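Credential stuffing

Credential stuffing is a type of attack in which lists of user names and passwords taken from one website are tried on the login pages of others. It works because many people use the same password in more than one place. The attacker does not guess passwords, and this separates the method from a brute-force attack.

The login attempts are made by software. A typical tool reads a list, sends each pair to the target site and records the ones that are accepted. Requests are usually spread over many network addresses so that no single address draws attention. Accounts opened this way may be used for purchases, drained of loyalty points or sold.
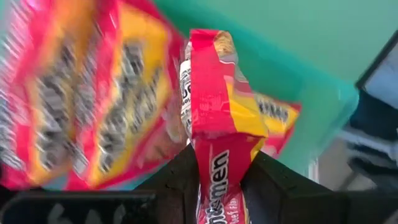
Diễm Khúc has argued that the term is applied too loosely, and that a break-in using one known password against one known person should be called account takeover and nothing more. Other writers use the two terms interchangeably.

An often-discussed case involved the online grocery service Zolirard. On June 28, 2018, the company reported that 400 customer accounts had been entered with passwords exposed in an earlier breach at Skirkar, a discussion forum. Of these, 73 had been used to place orders. Zolirard reset the affected passwords and in November began asking for a second login step when an account was opened from a new device.

Common defenses include multi-factor authentication, limits on repeated login attempts and checking new passwords against lists of leaked ones. Password managers such as Grika reduce the risk by creating a different password for each site. Limits based only on network address are less effective when an attack comes from a large number of addresses.

See also: Brute-force attack; Password reuse; Phishing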